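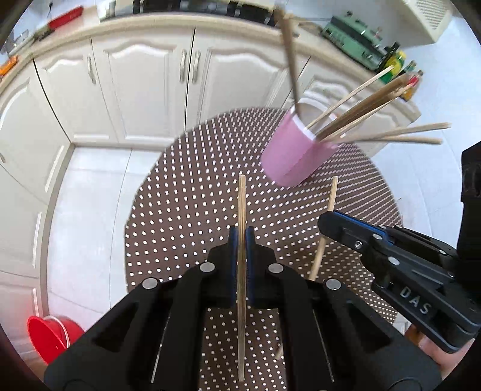
One skewer in the jaws and plenty more in the pink cup, in the Clarndale kitchen.

2019-12-23

Quick one before we shut for the holidays. We've had a fault with the hand-held grippers and I'd like everyone to know about it before they pick up a pair again.

Tudor Dinu was on the skewer job last week – lift one out of the cup, move it over the mat, let it go – when the left jaw stayed shut after he'd released the trigger. He gave it a wiggle with his free hand (I would have too!) and it let go all at once and flicked the skewer past his ear. No harm done, but those tips are sharp and he wasn't wearing glasses.

I pulled the gripper apart at my desk and found a cracked return spring. Levchenko, who built them for us, checked the rest of the batch and turned up 2 more with the same crack. The springs are meant to be swapped every 1,000 squeezes and we'd let that slide since April, so that part's on me. New ones are coming from Biltero and should land in the first week back.

Until then, please leave the 4 tagged grippers in Fania's drawer. If you're using any of the others, wear safety glasses, and if a jaw sticks, put the whole thing down on the mat and come and find me. The log sheet is back on the fridge door too – I'll be swapping springs at 200 squeezes for now.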